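Ticket 847: Label printer skips every second label
Product: Trornora desktop label printer
Opened by: Khôi Từ, Massawe toy exchange
Status: Solved

Wednesday, 9:10
Hi all! First, I love this printer. We label every bag of building blocks that goes out to families and it has been a champ since April. This morning it started feeding one printed label, then one blank, then one printed, all the way through a batch of 89. Same roll type as always (60 mm wide, from Vostanine), same template. I turned it off and on twice and cleaned the print head with the little pen. No change!

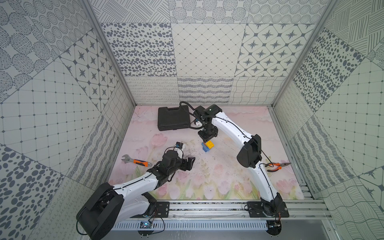
Blocks on the tulip mat, yellow on top of blue.

9:45, Irkava support
Thanks for the clear write-up. Blank labels in between usually point to the gap sensor. Could you hold the feed button until the light blinks 2 times, then let go? The printer will run out a few labels and measure the gaps again. Please also check the media type in the driver. After an update it sometimes goes back to "continuous."

10:20, Khôi Từ
You got it on the second guess! Media type was set to continuous. I changed it to "labels with gaps," ran the feed button thing, and printed a test strip of ten without a single blank. So happy, I had bags stacked up to the window.

One leftover question: the text sits a hair too far left now. Is that the same setting?

10:32, Irkava support
Different one. Open Preferences, then Position, and raise the left offset by 1 mm. Save it to the template too, or it will reset when you switch rolls.

10:50, Khôi Từ
Perfect, dead center. Saved to the template. Please close this, and thank you!!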